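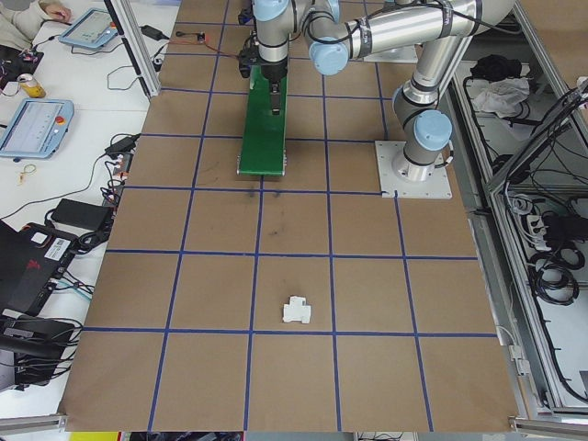 I've gone back to paper on the big sorting table, after all that carry-on last month about rubber mats and painted boards. Brown kraft, pulled tight, with blue tape run both ways to make the squares. You'll see the odd scuff on it already, and I'm not fussed. What I like is how a little white plastic part shows up against the brown, even one as small as that notched thing sitting just above the tape line near the bottom. On the old grey mat I'd have put my elbow on it and sworn. The drink can lives on the white table at the side, by the way, never on the paper!

February, 9 pm
Posted by: list member, Blackburn

Now, to the question from the other night:

> Does the tape grid earn its keep, or is it just pretty? I've got a box
> of 325 mixed bits out of the old Nureck switchboards and I keep losing
> track of which ones I've checked. Also, does the paper tear when you
> peel the tape off? I don't want to be redoing the whole table every
> fortnight. I was looking at the Plostedine roll, which is 20 metres.

It earns its keep for me. I give each square a job (unchecked, good, needs a clean, no idea) and write it down in the notebook so I'm not scribbling on the paper. If the phone rings halfway through a batch I can walk off, make a cuppa, come back and still know where I was. I did a 300-piece lot from Jorier like that over a couple of evenings and only had to recount once, and that was the dog's doing.

The Plostedine roll is fine. A bit thinner than I'd like, so go easy on the corners. As for tearing – yes, if you peel the tape it'll lift the top layer of the paper. I don't peel it. When the table gets grubby the whole lot comes off in one go, tape and all, and I start fresh. A scuffed square by itself can wait.

Push buttons and breakers are the ones I'd keep apart from everything else. A button with a bright green top is easy enough to spot from across the room, but the little white breaker-looking pieces all blur together when they're lying on their sides, so I stand mine up as I check them.
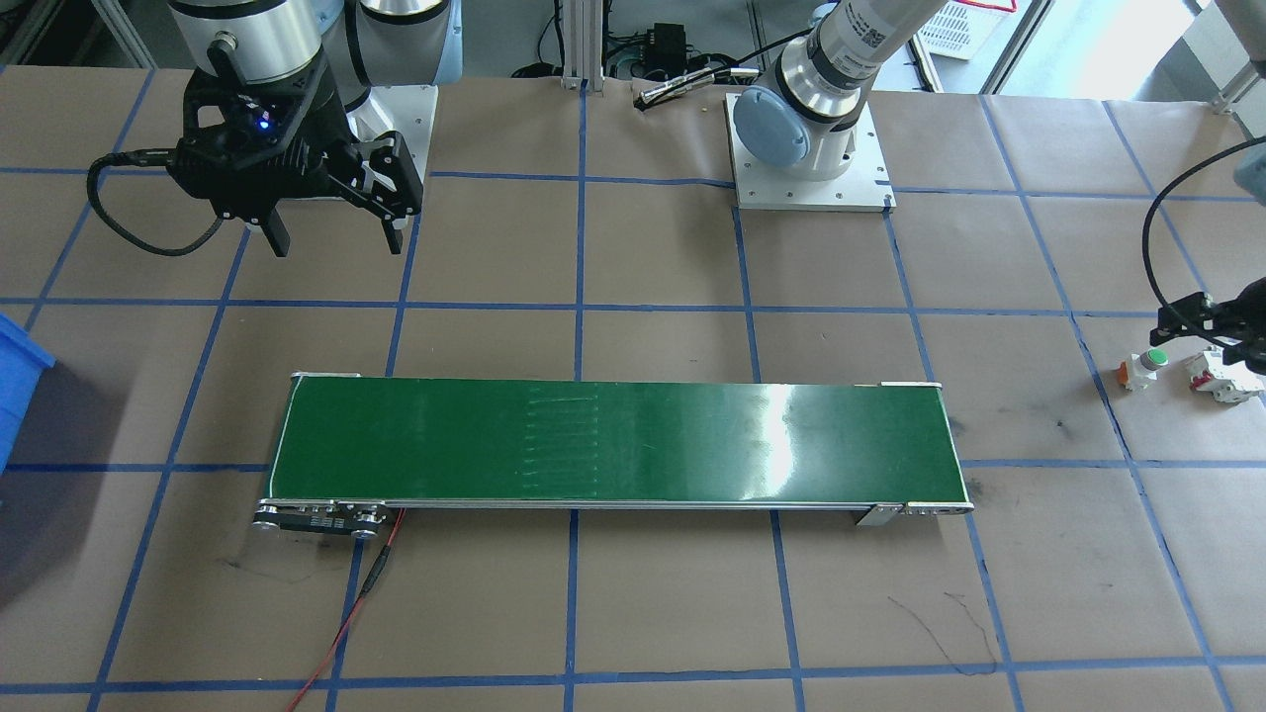
LAYING THE TAPE

Do the long lines first, then the short ones over the top. I mark both ends in pencil and stretch the tape between the marks before pressing any of it down – much straighter than following a ruler along. Mine are still only squarish in places and it makes no difference to the sorting.

If anyone near Blackburn wants the tail end of my roll, sing out. There's enough left for a card table.

Previous message | Next message | Thread | Reply to list | Archive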